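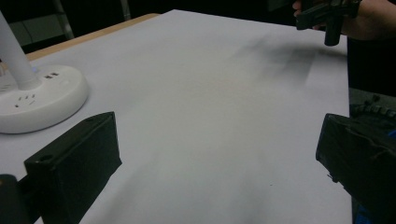

White paper on the work table.

Refreezing bread dough after a freezer failure
Posted in Food Storage, 29 June 2025

The freezer in our community kitchen in Letuncombe lost power overnight. It held 17 portions of raw yeast dough, wrapped singly, and two trays of baked rolls. When the door was opened in the morning, the dough at the back was still hard. The dough nearest the door was soft on the outside and firm in the middle. The baked rolls had thawed completely.

Our written procedures cover meat and dairy products but are silent on dough. May the softened portions be refrozen, or must they be baked the same day? Does the answer change if the dough contains egg and milk? The power has been restored and everything is being held in the refrigerator until we have a reply.
— Letuncombe Kitchen Office
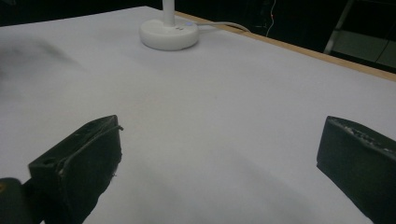
Table surface with its light wood edge.

Drurnau Food Storage Desk
Portions that are still hard throughout may be returned to the freezer without further action. Portions with a soft surface and a firm, icy center may also be refrozen, provided they have remained at refrigerator temperature or below. Please expect some loss of quality. Each thaw weakens the yeast, and a dough that has been frozen twice will often rise slowly or unevenly.

For dough made with egg and milk, the same temperature limit applies, but it should be observed more strictly. If the temperature cannot be confirmed, the enriched portions should be discarded. Smell is not a reliable test, as yeast dough has a sour smell in any case.

Our own practice is to bake the softened portions on the day they are found and to freeze the finished bread. A baked loaf withstands freezing far better than twice-frozen dough. Plain baked rolls that have thawed may be refrozen if they are clean and dry to the touch. They will be somewhat drier when served — a few minutes in a warm oven, loosely covered, will improve them.

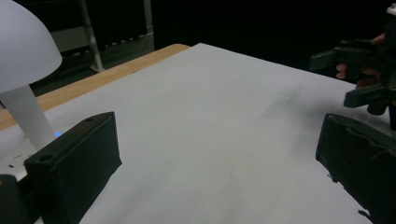 Any portion that is refrozen should be relabeled with the new date and placed at the front so that it is used first. We ask our kitchens to use such dough within 7 days.

Subramaniam Bakery Supply
Agree with the above. Add a little extra time for the second rise and do not judge it by the clock.

Fistodport Residents' Pantry
We refroze ours last September and it made acceptable flatbread. It would not rise enough for loaves. I cannot speak to the egg question, as ours was only flour, water, salt and yeast.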